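Tirkside Pottery Week Returns With a Record Number of Makers

27 July 2025

Tirkside's summer pottery week is back, and this year it is bigger than ever! A total of 147 makers have signed up to show their work in the old market hall, and the evening classes filled up within days of opening.

The week began as a single afternoon of wheel throwing behind the library. It now has two kilns, a glaze room and a children's corner where the clay goes everywhere and everyone goes home happy.

"I came for one class and ended up staying for the whole week," said Myrto Pappas, who is teaching hand-building for the first time. "People get so absorbed in it. You look up and two hours have gone by, and there's a row of wonderful lopsided mugs on the shelf."

Classes run every morning and evening, with 22 places in each. Beginners are very welcome, and there is no need to bring tools – just old clothes and a towel. Adults who missed out on a place can still join the waiting list at the front desk, and a few extra drop-in sessions are planned for the last two days.

One of the highlights is sure to be the talk by Rocío Guzmán, whose studio in Bedoya makes tableware in plain, earthy colors. She will bring 60 glaze tests from the past winter and explain how a small change in the mix can turn a pale brown into something much deeper. Visitors will be able to pick up the tiles and compare them side by side.

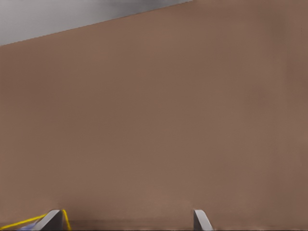 Warm, muted browns are a favorite at this year's pottery week.

The final evening brings the big sale, with 70 tables spread through the hall and out into the yard. Last year the bowls went first and the teapots were not far behind, so early birds should have the best pick. Doors open at 5 p.m. and entry is free.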